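Kerkell Print Workshop, Cerville
Call for participants

We have two places in our November etching program, open to printmakers at any stage. Each participant gets Saturday access to the Inar press, use of the acid room and paper for an edition of 30. Work will be shown in our front gallery, and we take no commission on sales.

Send five images and a short note on what you'd like to print. Applications close at 5 p.m. on the last Friday of the month before.
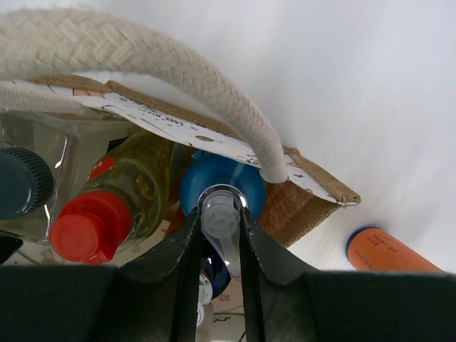
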